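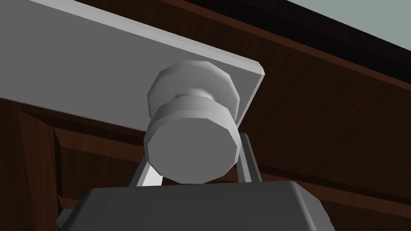
Venue checklist for author readings and book talks, Clasa Books. Go through it on the afternoon of the event, before the chairs go out, and write comments beside anything that isn't a plain yes. Start with doors and cabinets. Pull every knob and handle the public will touch. A round gray knob on a flat plate, like the one shown, should sit firm and not wobble.

1. Front door opens fully from inside without a key. OK.

2. Back door clear. Not OK at first check. Boxes of the Zacharias memoir were stacked against it. Moved to the stockroom.

3. Stockroom cabinet knobs tight. One loose, lower left. Tightened, check again in October.

4. Seating no more than 30. We set out 27 and kept the side aisle open. Please don't add chairs when people arrive late. They can stand by the poetry shelves.

5. Aisle wide enough for a wheelchair, front door to signing table. OK.

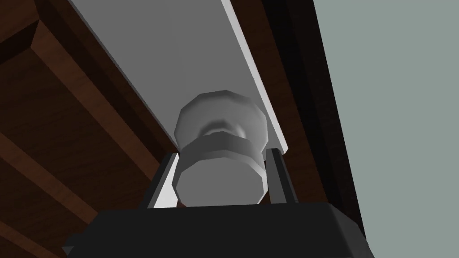 6. Microphone cable taped down along its whole length. Tape was lifting near the lectern. Replaced.

7. Lectern stable on the rug. It rocks. Use the bare floor by the window until we get a new one.

8. Signing table legs locked. OK, both sides.

9. Hot drinks kept off the signing table. The Prindham reading had a spill on the guest copies, so the urn now goes by the register.

10. Tall displays not top heavy. The Zumia Press spinner needs its heavy hardcovers on the bottom rows. Fixed.

11. Fire extinguishers, 2, both in date and not behind coats. OK.

12. Lights on over the step to the restroom. Bulb weak. Ordered.

Leave the finished sheet in the events folder at the register.

Last updated: October

Contact Clasa Books | Copyright Clasa Books | Back to top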